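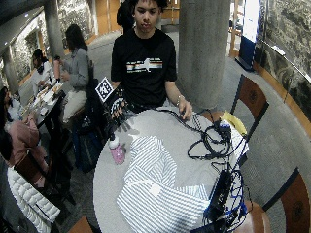 Common Room and Linen Assistant (part-time)
Halim House, Plivano Residences
Reference: Skilevura 16
Closing date for applications: 4/11/19

Plivano Residences invites applications for the position of Common Room and Linen Assistant at Halim House, a residence for visiting students and short-stay guests. The assistant is responsible for the daily order of the ground floor common room and for the folding, sorting and storage of household linen. The position reports to the House Manager.

The common room is furnished with round tables and wooden chairs and is used by residents throughout the day for meals, study and handwork. Tables are shared, and items belonging to several people are frequently left on them together. The assistant must be able to restore a table to general use while treating residents' belongings with care.

Duties

Clear and wipe the common room tables before each meal period and at closing.
Return chairs to their places and report any with loose joints or damaged backs.
Fold tablecloths, sheets, towels and lengths of fabric to the house standard and place them on the labeled shelves in the linen room.
Set aside pieces with stains or open seams for laundering or repair.
Coil and tie extension cords and charging cables belonging to the house, and return them to the equipment cupboard. Cables are not to be wound around power strips.
Record water bottles, bags, clothing and other items left behind in the lost property book. Unclaimed items are kept for 16 days.
Assist with the full linen count in January.

Equipment connected to an outlet, or visibly in use by a resident, must not be moved or unplugged without that resident's permission.

Requirements

Applicants must be at least 18 years of age and legally entitled to work. The position involves standing for long periods, bending, and carrying folded linen up one flight of stairs. Applicants should be able to read and complete simple written records in English. Previous experience in a hotel, laundry, school or care setting is desirable but is not required. Training in the house folding standard is given during the first three shifts and is paid at the full rate.

Hours and conditions

The position is for 16 hours per week, worked in the morning or the late afternoon according to a schedule issued in advance. Some weekend work is required. The initial appointment is for 11 months and may be renewed. A meal is provided on each shift. Work shirts are supplied; staff provide their own closed shoes.

How to apply

Applications should consist of a letter of no more than one page, a current résumé and the contact details of two references. Please state the reference given at the head of this notice and indicate whether morning or afternoon hours are preferred. Applications may be delivered to the front desk of Halim House or mailed to Staff Office, Plivano Residences, 7 Piltetus Road.

Shortlisted applicants will be asked to attend an interview and a short practical exercise in the linen room. Applicants who require an adjustment for either should say so in their letter.

Plivano Residences is an equal opportunity employer.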